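Home | Stories | Essays | Archive | Submit

The Planner
By Myroslav Didenko
December

The bug was a good one, and Ines Visser loved it the way some people love a hard crossword.

Every so often the planner would stop. The left arm would hang there, perfectly healthy, motors humming, while the log filled with the same line: no valid grasp. Then, with nothing changed that she could see, it would pick a point and go. She had named the planner Bandalar after a card game her grandmother cheated at, and tonight it seemed to be cheating too.

"It's the cloth model," said Madaletti from the other desk. He had his shoes off. "It's always the cloth model."

"It is never the cloth model! You say that because I wrote it."

"I say it because a shirt has more opinions than you give it."

She laughed and pulled up the replay. Guranero had given them the rig until morning, and she meant to use all of it. There were 70 runs in the folder and 30 of them had a stall somewhere in the middle. She lined them up by time and watched the scores crawl across the screen, little green numbers, each one a place the fingers might close. What a thing that was, still! Two years ago she had moved an arm by typing joint angles into a text file. Now it looked at a heap of fabric and made a list of its own ideas, best one first, 25 times a second.

And there it was. Right before each stall the list went short. It dropped from 45 ideas to none in a single tick, as if somebody had swept them off a table.

"Come look at this," she said.

Madaletti came over in his socks.

"They're not bad grasps," she said, scrolling. "They're thrown out before they get scored. Look at the depth. The filter thinks the cloth is underneath the mat."

"Underneath?"

"The mat's shiny. The wrist camera sees the red in the reflection and the stereo match believes it. So the cloth gets a twin, upside down, below the surface. And anything that touches the twin is a collision."

He leaned closer. "So it's been scared of a ghost."

"It's been polite to a ghost," said Ines. She was already typing. The fix was four lines long - clip everything below the mat plane before the match, then build the cloud from what was left. She read it twice, changed one sign, and read it again. Her hands were a bit shaky, and she noticed that she was grinning at a plane equation.

"Slow speed," said Madaletti.

"Slow speed," she agreed, and pressed enter.

They pulled up both camera windows and put their chins nearly on the desk.

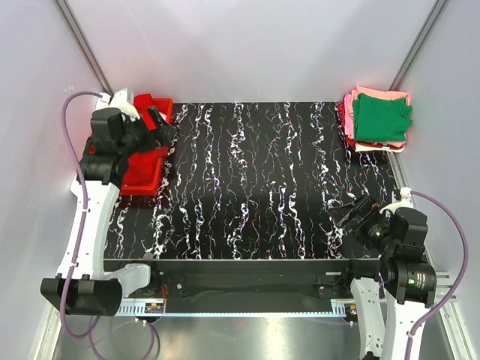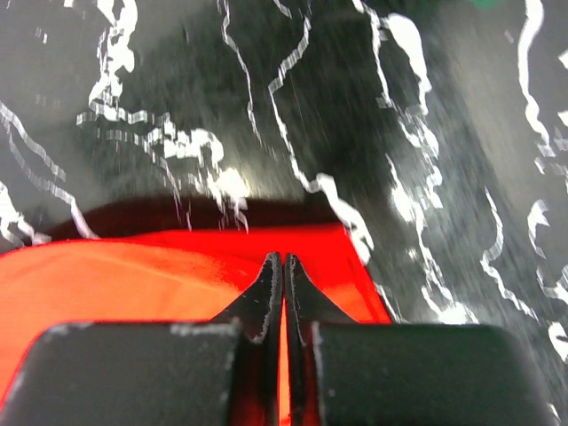
Red cloth, seen from the rig camera and from the wrist.

"Forty-five," Madaletti read from the log. Then, a tick later, "Forty-five."

"Don't say it out loud, you'll frighten it."

"Forty-four."

"Madaletti!"

He put a hand over his mouth, and she reached across him to turn the logging up.

We use cookies to remember your reading preferences. Accept | Manage settings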